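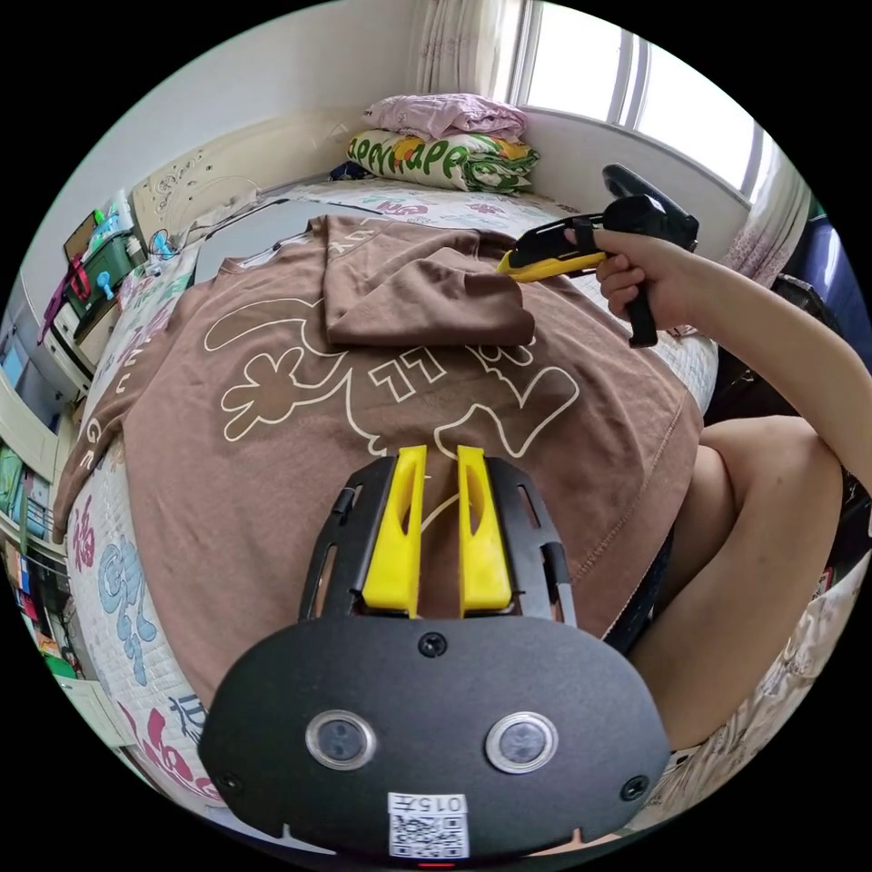
Brown T-shirt, laid out flat on the bed

Koivisto Wall-Mounted Retractable Hose Reel: A Long Review After a Full Season

I've wanted a proper hose reel for longer than I care to admit. Our house in Flukstead has one outdoor faucet, on the side wall, and every bed that needs watering is around the back, so the hose has always lived in a heap on the path between the two. You step over it with the groceries. You step over it with the trash. In the dark you don't step over it at all, and that is how I came to be shopping for hose reels in January with a bag of frozen peas on my ankle.

The one I settled on was the Koivisto, a closed, wall-mounted reel with a spring inside that winds the hose back in for you. I bought it with my own money from Liltness, the garden store out past the lumber yard, and it was up on the wall before the first seeds went in. I've used it nearly every evening since then, through a dry spring and a very hot summer, and I think I know it well enough now to tell you what I like and what makes me grumble.

What comes in the box

The reel itself, with the hose already wound on, a steel wall bracket, a long pin that drops through the bracket and holds everything together, a short leader hose to connect to your faucet, four big screws with plastic anchors, and a spray nozzle. There's also an instruction sheet made up entirely of drawings. I like drawings, but one of these showed a little man holding the bracket in one hand and a drill in the other with what looked like a third hand steadying the reel, and I'd have traded him for a single sentence.

The hose is 100 feet long, and it really is, I laid it out on the lawn and paced it off against the fence. The box says it will take pressure of up to 160 psi. Our water dribbles out of the wall like it has somewhere else to be, so I'm never going to test that number, but the hose feels good and thick and it hasn't ballooned or split anywhere.

Putting it up

Please read this part even if you skip the rest. The reel is heavy! With the hose full of water it's heavier still, and when somebody pulls on the far end of it all of that weight tugs sideways on four screws. We have brick, so I used a masonry bit and took my time, and the bracket hasn't budged. My sister has vinyl siding and put hers on a pressure-treated post set in concrete next to the faucet, and I think that was very smart of her. I wouldn't hang one of these on siding alone, whatever the anchors promise.

Height matters too. The drawings suggest somewhere near waist level. I went a bit higher so that I could get a bucket under the faucet, and then found that the leader hose only just reached. It's pulled tighter than I'd like, with a slight kink where it leaves the faucet. A longer leader costs very little and I should have picked one up the same day (I still haven't). Measure from your faucet to the bracket before you mark any holes, and leave enough for a nice loose curve.

The other thing to think about is the swing. The bracket lets the whole reel turn from side to side like a gate, and it's a lovely feature, you walk off with the hose and the reel turns to face you. But it needs clear space on both sides. Mine knocked against the downspout the first time I went left, so down it all came and over it moved, and now there are two spare holes in my brick filled with mortar that doesn't match.

Using it every day

Now the good part. Pulling the hose out is easy, much easier than I expected with a spring that strong. It clicks as it goes, and when you stop on a click it stays put, so nothing is tugging at your arm while you're trying to be gentle with the lettuces. When you've finished you give it a short pull to release the catch, and back it goes, traveling side to side on its own so it winds in flat layers. The first evening I did it three times just to watch.

Do walk it home, though. Keep hold of the end and follow it back to the wall. If you let go from the far end of the yard, the hose picks up speed and the nozzle comes whipping across the grass, and it will take the heads off your marigolds on its way past. There's a brake inside that's meant to slow it down, and it does slow the last stretch nicely, but the middle is brisk.

Cold mornings are a little different. The hose goes stiff and the spring gets tired before the job is done, so you end up feeding the last few loops in by hand. By mid-morning it's back to normal. I'd also say that it winds much better when you shut off the faucet first and squeeze the nozzle to let the pressure out. I forget this about half the time and then wonder why it's being stubborn.

Looks 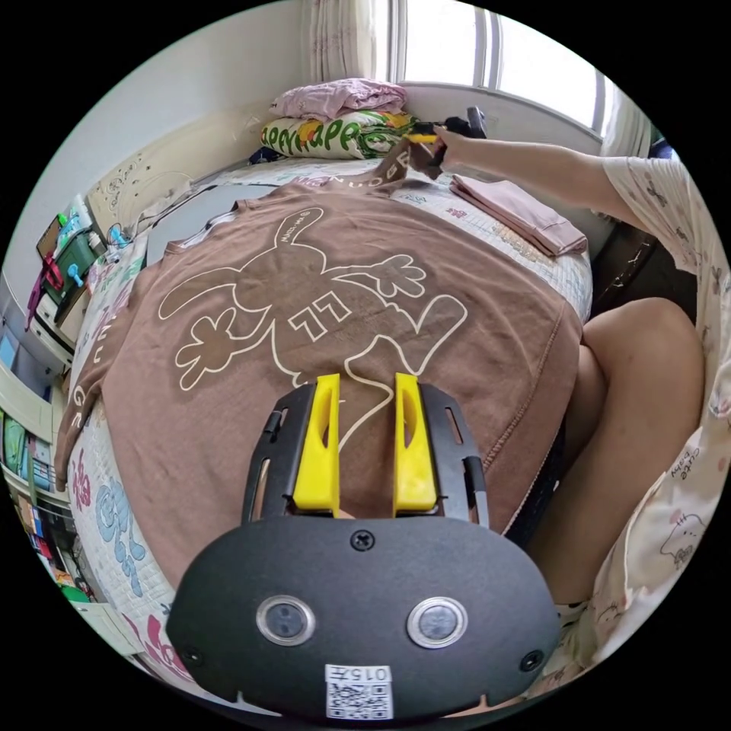 The housing comes in three colors, and I spent far too long choosing. There's a pale gray, a green that's trying hard to be leaves, and the one I bought, a deep brown called Bark. The picture on the box made it look nearly black and I worried it would sit on the wall like a tar stain, but in daylight it's a plain, friendly brown, close to the brown of that T-shirt with the long-eared cartoon figure on it, and a cream stripe runs around the rim that puts me in mind of the outline of the drawing. Against red brick it looks fine. Against white siding I expect you'd notice it a good deal more. Splashes of mud hardly show, and the one time I washed it I couldn't honestly tell which half I'd done.

The plastic has a slight texture, like orange peel. Spiders love the space behind it, so put a glove on before you reach around for the pin. I haven't seen any fading on the side that gets the afternoon sun, though one season isn't long enough to judge that properly, and I'll come back and add a note if it changes.

The nozzle

Not very good, I'm sorry to say. It has a twisting head with a row of patterns, and the only two I use are shower and the soft soaking one. Shower is pleasant enough. The soaking one leaks back down the handle and into your sleeve. By midsummer the trigger had started to stick as well, and a rinse in warm vinegar only helped for a week or so. I've gone back to my old brass nozzle, which screws straight on with no adapter, and I've been much happier. If you already own one that you like, keep it.

Compared with the Cundmont

Before I ordered, I borrowed my neighbor's Cundmont reel for a weekend. It's the hand-crank kind on a little cart, and it costs well under half the price of the Koivisto. There's plenty to be said for it. You don't have to drill into your house, you can roll it into the garage for the winter, and there's no spring to wear out. If you rent, I'd tell you to get that one and not give it another thought.

But the crank skinned my knuckles on the frame, the cart tipped over whenever I pulled from the side, and by the second evening I was leaving the hose out on the grass again. I know myself. If putting a thing away is a chore I won't do it, and a reel that does most of the work for me is worth the extra money, just to have the path clear.

Winter and upkeep

You do have to bring it in if you get hard frosts. Lift out the pin, unscrew the leader, and the reel comes off the bracket in one piece with a handle on top for carrying. Drain it first by opening the nozzle and leaving the end on the ground for a while, somewhere lower than the reel. I store mine on a shelf in the basement next to the canning jars. It takes me no longer than making a pot of coffee, and I can manage it alone, though I wouldn't want to carry it up a ladder.

Apart from that, I wipe the hose with an old rag every so often as it winds in, so the grit doesn't go inside, and I replaced one washer at the faucet end when it began to drip. The warranty runs three years and covers the spring. I haven't had to call on it.

What other people say

There were 3,962 reviews on the store page when I last looked, and I read more of them than is healthy. Most people seem as pleased as I am. The unhappy ones are nearly all about two things, a hose that stops retracting partway and a leak where the leader goes in. I've had the first on those cold mornings and at no other time. I've not had the second, but I did wrap the threads with plumber's tape before I screwed anything together, and I'd suggest you do the same.

Would I buy it again?

Yes, I would, and I'd buy the longer leader hose in the same trip. It isn't cheap, the nozzle is poor, and you need a solid wall or a solid post. For those of us with one faucet and a long way to walk, it's made the evening watering a pleasure again. I've been out there later and later, with the tomatoes done and the beans done and nothing much left to water except the ferns by the gate, which get a second helping most nights.

My rating: four and a half out of five. The missing half is for the nozzle.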